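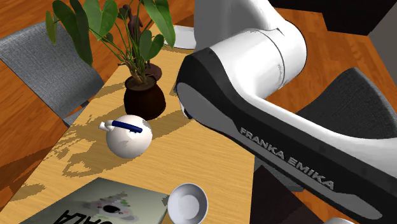
By Shona MacKinnon
Filed under: Around the House, February

I've been putting off a post on wood tables for ages, mostly because I've ruined two of them. But my inbox is full of white rings again (it must be the season for hot chocolate), so let's get into it!

First, figure out what finish you've got. Put one drop of water somewhere it won't show, like the underside of a leaf, and go fold some laundry. If the drop soaks in and leaves a dark spot, you're probably looking at oil or bare wood. If it beads up, there's a sealed finish on there and you can relax a little.

For white rings on a sealed finish, I start with a dry cotton dish towel over the mark and a warm iron, no steam, for a few seconds at a time. Lift, look, repeat. My aunt in Trollbridge swears by mayonnaise left on overnight, and it did fade one of mine, but the dining room smelled like a deli until lunch.

Dark rings are another story — the water has gone down into the wood, and you'll be sanding. Go with the grain, 120 grit and then 220, and stop way before you think you should.
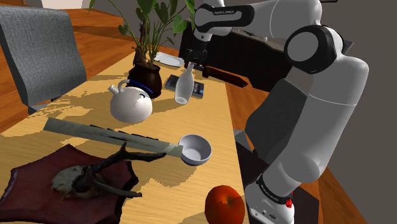 Once it's sanded and wiped clean, put on a thin coat of oil. Thin! I used to pour it on like pancake syrup and then wonder why my elbows stuck. Rub it in, wait fifteen minutes, wipe off everything that's still sitting on top, and leave it alone for 24 hours before anybody eats dinner there. Lay the oily rags flat outside to dry, please. A balled-up rag can heat up and catch fire all by itself.

Houseplants are the sneaky ones. Even a glazed pot can sweat underneath, so I stick felt pads on the saucer and scoot it over a few inches whenever I dust. Cork mats are fine too, as long as you pick them up now and then and check.

Crayon next time, I think. I have a lot to say about crayon.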